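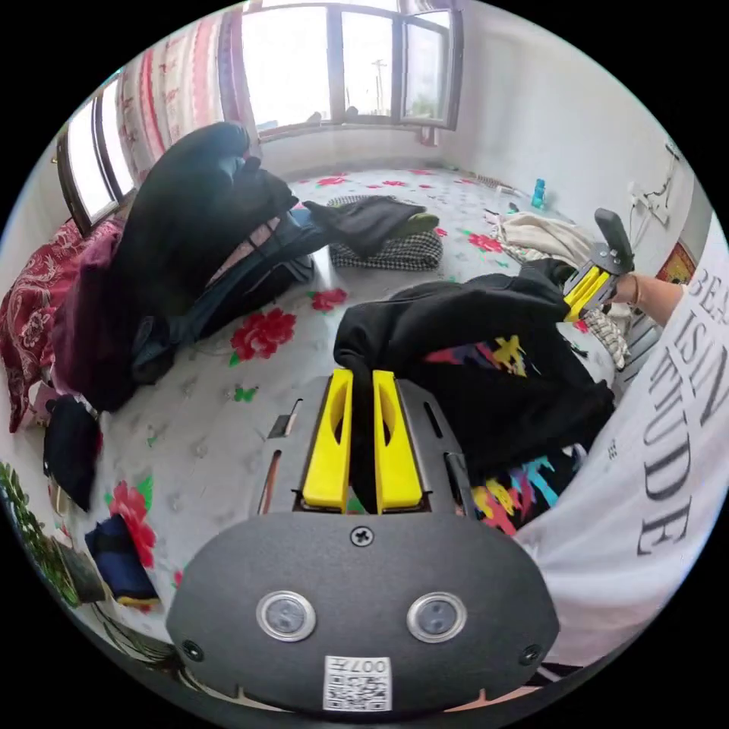 A pair of hand-held grippers built in a shared workshop in Plutesbridge has moved on to bedrooms, and I'm happy to report that folding a hoodie with them is much harder than I thought it would be. I write up local maker news for this page and I also happen to be one of the people building these things, so take my enthusiasm with as much salt as you like. The project is called Zultia. It started in January as a pile of plates and screws on the long bench at the Dralwood workshop, and it's now a matched set you can carry home in a tote bag. One tool goes in each hand. You pinch with one, you pull with the other, and if the cloth behaves you get a fold. In the hoodie session, the yellow fingers in the middle have a good bite on a fold of black fabric right beside the bright print, and the second gripper has hold of the far end. Getting both of those grips at the same moment took me most of a cup of coffee.

The idea behind the build is simple enough. We'd like a robot arm to tidy cloth one day, and before that can happen somebody has to do the tidying with the same kind of fingers the arm will have, over and over, with sensors watching. So the fingers came first. Ours are long with slots cut through them, and they close side by side. The slots were my suggestion and I will defend them to anyone! A solid finger looked tidier on the screen, but the first set was heavy at the tips and you could feel it in your wrist after 20 minutes. The slotted ones give a little when they close on something thick, like a hood seam, and they let go more cleanly too.

We are on version 3 of the finger mount now. Version 2 held the fingers fine, but it needed to come apart completely every time we wanted to swap a finger, and we swap fingers a lot. The new one has open sides, so a short screwdriver gets in there without much swearing. The front housing got rounder at the same time, mostly to stop it snagging on things. Drawstrings were the worst for that. If you've ever caught a sleeve on a door handle, you know the feeling.

Next up was bedding, and that's where we've spent most of our time lately.

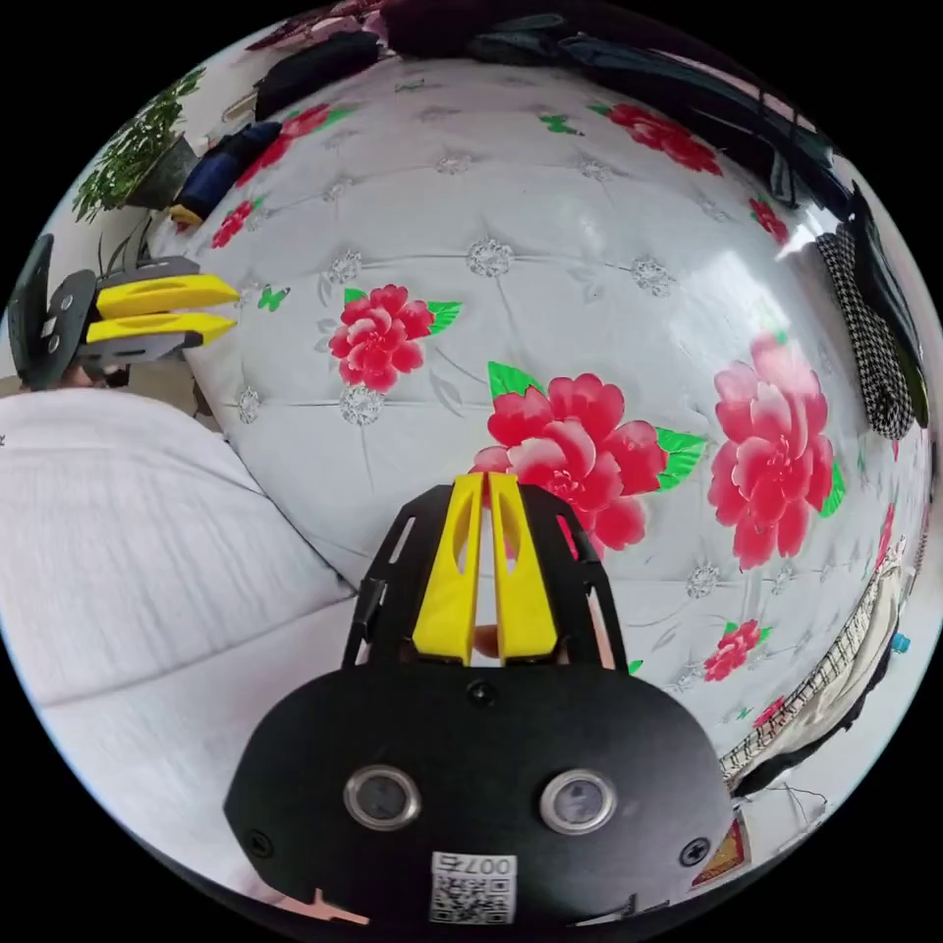
Photo: Zultia project, Plutesbridge

A quilted cover is a very different animal from a hoodie. The one we've been practicing on is white with red peonies, button-stitched all over, with a sparkly little rosette at each stitch, and it puffs up between the stitches so the fingertips tend to skate across the top. Come in too flat and you get nothing at all. Come in too steep and you're just poking the mattress. What works for me is aiming close to a stitched spot, where the cover dips, and closing slowly. My bench partner does it the opposite way, going straight for the fattest part and squeezing fast, and I have to admit the results are pretty similar – we've agreed to stop arguing until we have more sessions to compare.

Checked and striped fabrics have their own following in the group. One member likes them for practice because you can see right away if you've pulled the cloth crooked. I find them a bit dizzying up close, but fair enough.

A few other bits of news from the build. The handle is getting longer by a finger's width, after complaints from everyone with big hands. The label on the housing is going to be moved or covered, since two of us have now rubbed one half off with a thumb. And the workshop's small printer, which we all call Awan after the name on its old shipping crate, is back in service with a new nozzle, so replacement fingers no longer have to wait for a slot on the big machine. Yellow is still the only color we have plenty of. I've been asked about other colors more than about anything else on this project, and the answer is that we'll change when the spool runs out, and it's a big spool.

If you'd like to have a go, the grippers are out on the long bench at Dralwood most evenings after 7, and you don't need to know anything about robots. Bring a piece of laundry you don't mind having pinched. Towels are easy, T-shirts are medium, and fitted sheets are for people who enjoy suffering. We also need hands for the dull side of it, mainly sanding finger edges and checking screws before each session, and there's usually something to eat.

The drawings for the version 3 mount will go up on the workshop's shared drive once I've fixed the hole spacing on the left plate, where I measured from the wrong edge. If you already copied the file, please wait for the new one before you cut anything.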